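Home Battery Trial: Households Wanted

Grollby Energy is looking for people in the Plutia area to try out a home battery for a winter

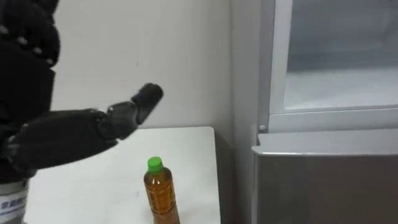
We need 18 households. Solar on the roof is great but you don't have to have it. What you do need is a bit of wall we can mount the battery near, a table close by where the installer can put the laptop and paperwork down, and a main panel that isn't older than the hills. Garage, basement, mud room, all fine. Bedrooms no.

What you get

The battery on loan, installed and wired in by our own electrician, no charge. Small gateway box that sits next to your router. $800 at the end, paid in two halfs, first one after the January reading and the rest when you send back the last survey. If you want to keep the battery after that we'll talk price, used rate, not new. If you don't want it we take it out and patch the wall. Paint is on you, sorry, we can't match everybody's paint.

What we ask

Leave it plugged in. Biggest one. Last winter too many units got switched off because of the hum and we lost weeks of data. It does hum a little when charging, like an old fridge. If that will drive you nuts please don't sign up.

Fill in a short survey once a month. Takes 5 minutes or so. Questions about heating, laundry times, car charging if you have a car that charges, whether the lights flickered.

Let us run the battery by remote between 4 and 9 pm on cold evenings. You'll get a text beforehand. You can say no to any one of them, just reply NO, but please not all of them.

Be ok with 2 home visits, install and removal. Install is most of a day, power off for part of it. Somebody over 21 has to be home.

Who can apply

Own your home, or have a letter from your landlord (we have a form for this, ask)
On the Plutia side of the river or up Serrano Road as far as the water tower. Past the tower you're on a different feeder and it won't work for us, even if your bill looks the same
Use under 3,000 kWh over the winter, October thru March. Check your bill, it's on the back page
Home internet that stays up most of the time
Not planning to move before spring

Electric heat is fine. Heat pumps very welcome, we only have a couple so far. Wood stove people also welcome, we could use the comparison. If you have a backup generator tell us what kind and how its hooked up, some transfer switches don't play nice with the Trillel inverter and we need to look first.

Medical equipment at home: please call before applying. It isn't a no but we have to plan the outage part of the install around it.

Your data

We see power in and power out, every minute or so. We don't see what you're running. Your name comes off before anything goes to Trillel, who make the inverter and are paying for half of this. You can drop out whenever, you keep whatever has been paid up to then.

How to apply

Pick up a form at the Grollby front desk, open 8 to 4, or ask them to mail you one. Need from you: street address, a copy of one winter bill, a photo of your main panel with the door open, and a photo of the spot you have in mind. Phone pictures ok. Get the labels in focus please!

Forms back by the end of September. Installs start in October and we go street by street, so can't promise anyone a particular week. We'll let you know either way. If we get too many we will pick to get a mix of house types, so an early form doesn't put you ahead of a late one.

Renters with the landlord letter still pending, send the rest now and the letter when you have it.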